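Plornedden fit-out, support desk
Ticket subject: Oval mirror on round backdrop panel, slow rotation and rattle
Opened by: Natalie Birkett
Assigned to: Uwe Hamann (Brinkmann, fixtures support)
Priority: normal
Status: closed, monitor

Initial report (Birkett)

The oval mirror mounted on the round white panel does not stay plumb. I level it in the morning and by closing the crest of the frame has moved clockwise by 12 mm, measured at the top of the carving against a pencil mark on the panel. There is also a rattle when the glass is wiped. Nothing was changed on the panel before this started in January. Mirror is the Drovel oval, panel is the Brallel round, both supplied through you.

Already tried:
Leveled and retightened the hanging screw, twice. No change.
Felt pads behind the lower edge of the frame. Rattle reduced, rotation the same.
Different cleaning cloth, in case the wiping was pulling it round. No change.

Reply (Hamann)

Please confirm the following before I send parts.

Is the mirror on one fixing or two? The Drovel was shipped with a single keyhole plate at first, later with a pair.
Is the panel fixed to the wall, or standing on its own foot?
Does the rattle come from the glass or from the frame? Press the glass lightly with a flat hand and tap the frame with a knuckle.

Reply (Birkett)

Single keyhole plate. Panel is on its own foot, with a strap to the wall behind. Tapping the frame makes the noise, and it stops when I press on the glass, so I assume the glass is moving in the rebate. 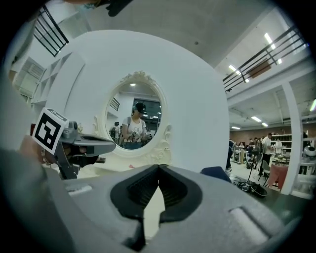
Attachment 1: oval mirror in position on the round panel, railing at upper left.

The carving at the top crest and along the lower right side is the part I would rather not take a clamp to. If the frame has to come off, please say where it can be held.

Reply (Hamann)

Received, thank you. The relief along the lower right would fit with what you measured. On a single plate the mirror hangs from one point, and any imbalance in the frame will turn it until the weight is under the screw. Clockwise drift, seen from the front, agrees with extra weight on the right. Cleaning speeds it up but is not the cause.

The rattle is a separate fault. The glass is held by turn clips at the back, and those work loose.

Procedure, two people, mirror off the panel:

1. Lift the mirror straight up off the screw. Hold it by the plain outer sides of the backing board. Do not lift by the crest.
2. Lay it face down on a folded blanket. The blanket should be thick enough that the carving carries no load.
3. Tighten the turn clips by hand, then a quarter turn with a screwdriver. Stop if the backing board starts to bow.
4. Remove the keyhole plate. Fit the two-plate kit (sent today) at 80 mm either side of the center line. Use the short screws only.
5. Mark and drill the panel for the second fixing. The board behind the white face is solid across the middle, so no plugs are needed.
6. Rehang, level, and put a felt pad at the lowest point of the frame.

The old screw hole will be behind the mirror and can be left as it is.

Reply (Birkett)

Kit arrived, one screw short. Used one of the originals, same length. Steps 1 to 4 done without trouble. Three of the clips were loose — one turned freely with a fingertip.

Step 5 needs a correction in your instructions. The board is solid for most of the width, but the foot bracket comes up behind the left-hand position and the drill met steel at nearly 12 mm. I moved both fixings up to clear it and kept the spacing at 80. The mirror now hangs slightly higher on the panel. It still looks centered from the floor and I do not intend to change it.

Reply (Hamann)

Noted. Moving both up together is fine. I have added the bracket to the fitting sheet for the Brallel. Please leave the pencil mark in place and read it again after a normal stretch of use, with cleaning as usual.

Reply (Birkett)

Read at 9:00 and again at closing, several days running. No movement at the mark. No rattle on wiping. There is a faint click if the panel itself is pushed, which I think is the wall strap and was probably there before.

Reply (Hamann)

Take up the strap by one hole. If the click stays, open a new ticket against the panel and quote this one. Closing the mirror fault.

Parts used: two-plate kit, one; felt pads, two; replacement screw, one, to be sent to Birkett for stock.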